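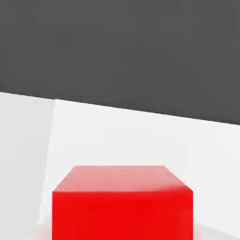 The stop fired late again, a reader at Belkadi wrote under our July notice, and asked why anyone should trust a simulator that missed it. Fair question. Kurnach needs 2 fault reviewers for the Amura arm, which overran its stop command in 33 of 3,432 simulated runs. The vendor calls this noise – we doubt it. You will replay block-handling runs, log each late stop and argue with us. Contract, 300 hours, remote. Robot safety experience required. Send one fault report you wrote.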